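夹爪这条线开个新串，旧的那串太长了，手机上翻不动

先说现状：臂能动，夹爪能合，腕上的小相机有图。能不能下完一盘棋另说

背景给新来的：共享工坊角落那张木桌，一条自己攒的桌面臂，两指夹爪，目标是把棋子从A格拿到B格，别碰倒旁边的。听着很简单是吧。我去年也这么觉得

臂的底子是 Vakham 的开源图纸，关节我改过，底座重画。控制板是二手 Ernness，买的时候说明书缺了几页，缺的正好是限位那几页，服

开工日期翻了下本子，2018年9月10日。第一页写着“先把底座拧稳”。到现在底座还是每隔一阵松一次

今天主要三件事：
指尖
标定
走线
按烦人程度排的

指尖。第一版是平头，两块板直上直下，夹方块很好，夹棋子一塌糊涂。兵的头是圆的，平面夹圆头就两个点受力，一提就转，转着转着就掉

第二版收成尖的，往中间斜进去。好处是能伸进两颗棋子中间，坏处是接触面更小了……等于换了个姿势掉

现在装着的是第三版，还是尖，外形没怎么动，改的是内侧那个斜面的角度。改了多少次我不想数

有人问为啥不直接上软指尖。试过，硅胶的，夹得是稳，可是厚。棋子挨着站的时候根本插不进去，一下去先把邻居推歪

还有人问吸盘。棋子头上没平面，吸个啥，下一位

舵机电流限到满载的15%，再高夹兵的时候会有“咔”一声，听着心疼。再低大子夹不住。就卡在这么个缝里

而且这个数只对我这套棋有用，换一套重的估计要重来。先不想

标定。这个真的，磨人

手眼标定的流程大家都知道，臂摆一堆姿态，相机看标定板，解一个变换出来。纸面上半小时。我弄了三个晚上

第一晚：板子打印出来缩放没关，格子尺寸不对，解出来的结果看着还挺像那么回事，就是处处差一点。最坑的就是这种，错得很有礼貌

第二晚：尺寸对了，相机支架螺丝没上紧，采到一半歪了。前半段数据和后半段数据各说各话

第三晚：终于采完一组干净的，60个姿态，一次没碰。存盘。存到了临时目录。重启。没了

对。没了

第二天又采了一遍，现在脚本第一行就是检查存盘路径，谁劝都不删

采集姿态别偷懒只平移，一定要转腕，多转，往难受的方向转。我第一遍全是正着往下看，解出来高度方向飘得没边

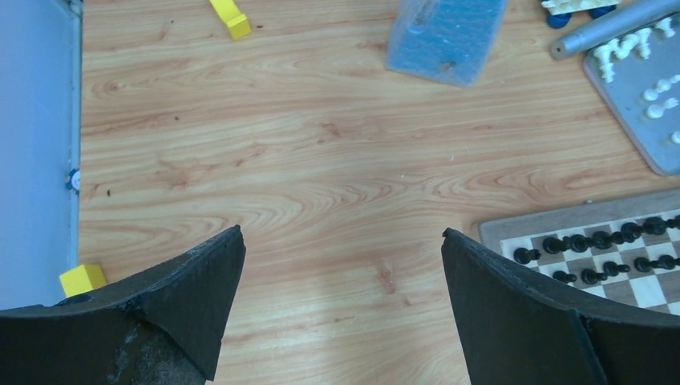 相机装腕上还是装架子上，这个我来回倒过。架子上的好处是全桌都看得见，手一伸过去就把棋盘挡了，偏偏最后那一下最需要看。腕上的反过来，近的时候清楚，但手指自己占掉一大块

现在选腕上。手指占掉的那块就给它打个遮罩，识别的时候直接跳过。遮罩要跟着开合走，我偷懒只做了全开和全合两张，中间的状态先凑合

识别这块没什么高级的。黑子白子先分开，再找底座的圆，底座比头靠谱，头歪了底座还在那儿

木桌的木纹坑过我一次。纹路打旋的地方它当成圆来报，信心还特别足。加了个高度判断，贴着桌面的一律不要，好了

黑子反光也麻烦，头上油亮油亮的，顶灯一照一个白点，白点大了就被判成白子。灯上蒙了张描图纸，勉强能用。等有空弄个正经的柔光

别跟我说换哑光的棋，这套就这套，跟它杠上了

走线。腕部那根线之前是从外面绕的，转到头就绷，绷了图像就闪。闪一下识别就丢一下，丢一下臂就停一下，整个过程跟打嗝一样

这次改成从小臂里面穿，预留一个弯。弯留小了等于没留，弯留大了会蹭到指根。试了几种，最后用扎带松松扎一道，不勒死

扎带剪口朝外会划手。已划。朝里。

外壳那块盖板没装回去，装了拆拆了装太烦，先敞着

讲下测试怎么做的，后台一直有人问

不是上来就夹棋。先夹小方块，方块过了再夹单个的兵，单个过了再夹挨着的，最后才是大子。哪一级挂了就退回上一级，别硬往下跑。硬跑出来的数据没法看，不知道是指尖的问题还是标定的问题还是线的问题

每级12次，中间不许调参。不许调参这条是给我自己定的，我手痒，看它歪一点就想去改个数，改完之前的就全不算了

夹方块这级基本稳了。兵单独站着也行。挨着站的还在挂，大部分挂在下降那段，指尖没进缝就先碰到头

马最难。形状不对称，从哪边夹都别扭。现在的办法是识别朝向再决定从哪边下手，朝向十次能认错好几次。先跳过马，象棋……不是，国际象棋没有马也能下一会儿吧（不能）

下降那段我怀疑是速度规划的锅。快到的时候应该慢下来，它慢是慢了，但慢之前有一下小小的过冲，就那么一下，够把兵碰歪了

把加速度砍了一半，过冲小了，可一次抓放变得巨慢。拿个兵的工夫够我去接杯水

那就先慢着。先对再快，说了很多遍了，主要是说给自己听

看了下 Levchenko 那个控制库，里面有个平滑的轨迹插值，三次换五次，首尾加速度都是零。接进来倒不难，接口名字起得真是随心所欲，读了一晚上才搞明白哪个是弧度哪个是角度

对，我传错了。传了角度进去当弧度。臂当场甩了一圈，还好急停就在手边

急停按钮，买。装。装在坐着就能拍到的地方。我之前装在桌子对面，属于脑子没带

甩那一下把底座又甩松了，所以今天真正的第一件事是拧底座。本子第一页诚不欺我

底座现在四颗螺丝加了弹垫，再松我就上胶

花了多少钱这个问题。舵机和板子都是淘的，没认真记账，能查到的单子里最贵的一笔是154，买的轴承，而且买错了一个尺寸，那个尺寸的到现在还在抽屉里。有人要吗，自提

打印件不算钱，工坊的机器，耗材大家凑的。我那两卷黑的用得最快，大部分进了废件箱

说到打印，指尖的打印方向一定要注意。竖着打，层和层之间一掰就断。躺着打强度好，但斜面上会有台阶，台阶会刮子。我是躺着打完拿砂纸磨，从粗到细，磨到手指头摸着不挂

磨指尖的时候戴口罩，粉末很细，别学我

涂层那个事也说一下。之前想着喷一层黑漆，减少反光，相机看着舒服。喷是喷了，耐磨很一般，下次试试直接用哑光料打，不喷

今天晚上改的东西：
五次插值接上了，单位对了（查了三遍）
腕部线重新扎
抓取高度往下挪了一点点，夹底座上面那截脖子，不夹头
夹脖子这招是隔壁做模型的人提的，我盯着头看了几个礼拜愣是没想到

夹脖子之后转的问题好多了。脖子细，两边斜面正好卡住，有点自己找正的意思。第三版指尖的角度居然派上用场了

但是夹脖子就要伸得更低，伸得低就更容易碰到旁边的。又绕回来了

想法：先用指尖把旁边的轻轻拨开一点再夹？不行，棋子位置动了，后面全乱

想法二：斜着进。手腕带个角度，从空的那侧切进去。要求臂有余量，现在这个位置刚好在工作空间边上，关节三快到头了

那就挪棋盘。往底座方向挪一掌。挪了

挪完棋盘坐标全变，又得重新对一次角点。五分钟的事，我写了半小时脚本让它以后自动对。程序猿的时间观念

脚本跑通了！四个角点一次找齐。第五次才一次找齐，也算一次

斜着进试了几下，中间的子没问题，边上那排还是会蹭。边上那排本来就离得最远，手腕角度不够用

评论区有人问要不要把图纸放出来。会放，等指尖定下来。现在放出来过两天我又改，你们打了白打，回头骂我

Prirville 那边开放日要是赶得上就搬过去演示，就夹兵，不夹马，谁提马我跟谁急。时间是三月，看着还早，按我这个进度其实一点不早

搬运是个大问题，臂拆下来再装上去标定就废了。打算连桌面那块板一起搬，臂和板不分家。板子得量一下能不能进电梯

量了。斜着能进。

代码里还有一个坑没填：夹空了它不知道。手指合到底了，还是高高兴兴抬起来，走过去，张开，放下一团空气，然后报告任务完成

解决办法是读舵机的位置反馈，合到某个值以下就算空。问题是便宜舵机的反馈抖得厉害，脖子细的子和空的读数差不了多少。取一串求中值，勉强分得出来

或者抬起来之后用腕上相机看一眼指尖之间有没有东西。这个更靠谱，但遮罩那两张图就不够用了，得老老实实做中间状态。出来混，懒是要还的

那明天的单子：
遮罩补中间状态
夹空检测，两个办法都上，有一个说空就重来
边上那排试试换个方向进
描图纸换一张，现在那张被灯烤黄了
轴承谁要赶紧说

回一个高频问题，为什么不用现成的夹爪。贵。还有就是想自己做。主要是贵

再回一个，开环能不能行。能，棋盘钉死、棋子摆正的话能。但棋子从来不会摆正，放下去的那一刻就会偏一丁点，走几步之后就攒成一大截了。所以每次下手前都得重新看一眼

再再回一个，下棋的脑子用什么。随便找个引擎就行，那部分最不费劲，一下午接完。会下棋很容易，拿得起棋子很难，跟我爷爷正好相反

十二点多了，工坊要熄灯，我先把臂停到休息位。上次忘了停直接断电，它缓缓地趴了下去，趴在棋盘上，倒了一片

停好了。断电。没趴。

走之前又拧了一遍底座，左后那颗还是能拧动半圈。明天买胶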